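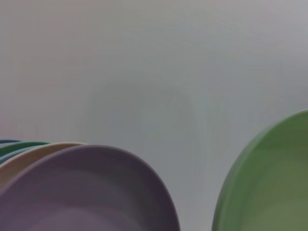 I blame the dish rack. It won 11 rounds before I got a clean pull, and by then Setsuko Nishimura had stopped looking up from her soldering.

We share a bench at Clamlow, a workshop with over 80 members and one decent vise. Our two-arm build is called Prusta, and what we want is simple enough: take a plate by its rim, move it, let go nicely.

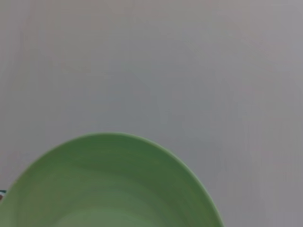 Bowls came first (my idea, sorry!). A curved rim is a pain to line up on from close range, so I spent most of April fiddling with the wrist views and eating crackers over the keyboard.

Then plates, and I fell in love. Stand them on edge and you've got a rim to pinch, one arm working while the other waits its turn.
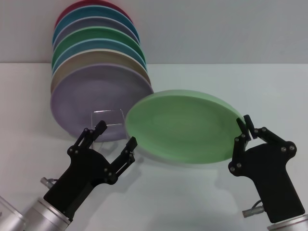 Lev Pavliuk wanted softer fingertips. I wanted a slower close. We tried both and argued about it all the way to the bus – I still say mine did more. 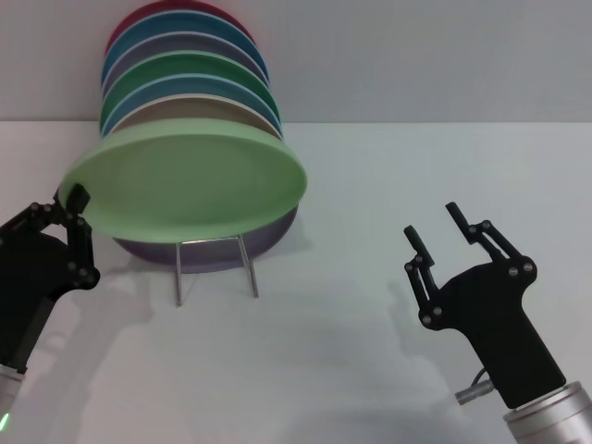 Drarkance | Issue 200

Next up is handing a plate from one arm to the other. Setsuko has bet me lunch I can't do it by Friday.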